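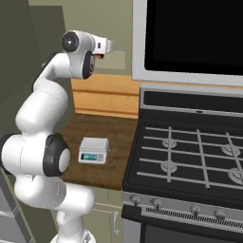
Small digital scale on the counter.

Dye notebook, Monday, February 17, 2025

Madder again. I know I said I'd leave it alone until spring but Ruth Dawber rang wanting to know if we could match the brick colour from the Sulta blanket, and I said yes before I'd thought about it, so off we go.

Wool is the Hurnum two-ply, four skeins, 281 g dry. Scoured on Saturday with the plain soap and two rinses, and I still got a greyish scum on the first one so there must be a fair bit of spinning oil in this lot. Worth a longer scour next time. If anybody opens the second bag before I get to it, please give it an hour and don't let it boil!

Mordant was alum at 10 per cent, so 28 g, no cream of tartar. Evie Holroyd swears by the tartar and I do use it for cochineal, but I've never liked what it does to madder, it goes a bit orange on me. Up to a bare simmer over an hour, held for an hour, left in the pot overnight with the lid on.

Madder itself is the ground root from Ferreira, 200 g, soaked since last night in a jug of warm water. The smell is lovely, like a damp shed with apples in it. I poured off the first soak liquor (the yellowy-brown one) and kept it in the blue bucket in case Shirley Yeoman wants it for her silk. Shirley, it's yours until Thursday, then it goes down the drain.

Root in a muslin bag this time and not loose. Last time I spent two evenings shaking bits out of skeins on the back step and I'm still finding them in my cardigan.

Big steel pot, wool in cold, brought up very slowly. Kept it under 70 the whole way, or nearly - it crept up to 74 while I was on the phone to Nayeli Arango about the loom bench, so I took the lid off and turned the ring down and it came back within ten minutes. I don't think it hurt. The brown you get from overheating usually shows at the tips first and the tips look the same as the rest. 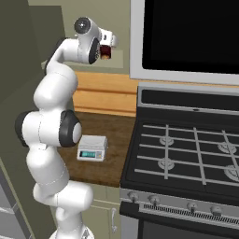 The kitchen scale from another angle.

Colour at one hour: weak tea with a bit of tomato in it. At two hours: proper brick, a touch pinker than Ruth's sample. I added a pinch of chalk then, our tap water being so soft, and it deepened nicely within twenty minutes. I should have put it in at the start, I wrote exactly that in January and didn't read my own notes.

Pulled two skeins at two and a half hours and left the other two in to cool with the bath. The early pair is the better match wet, but they'll dry lighter so I'm not promising anything yet.

Exhaust bath is still strong. I've got 169 g of the Stenia lambswool mordanted and sitting in the airing cupboard, so that goes in tomorrow morning, and I'm hoping for a salmon or a peachy sort of colour for Cayetano Llorente's stripes. He did say he'd take anything that wasn't purple.

Still to do: iron dip on a short length from skein two (very weak, one quick dunk, in the OLD pot please), swatches tied on to the card with the batch number, and reorder the root. The tub had 700 g in it at new year and it's going faster than I'd like. Also the long thermometer is reading two degrees high against the glass one. I've put tape round the handle until it's replaced.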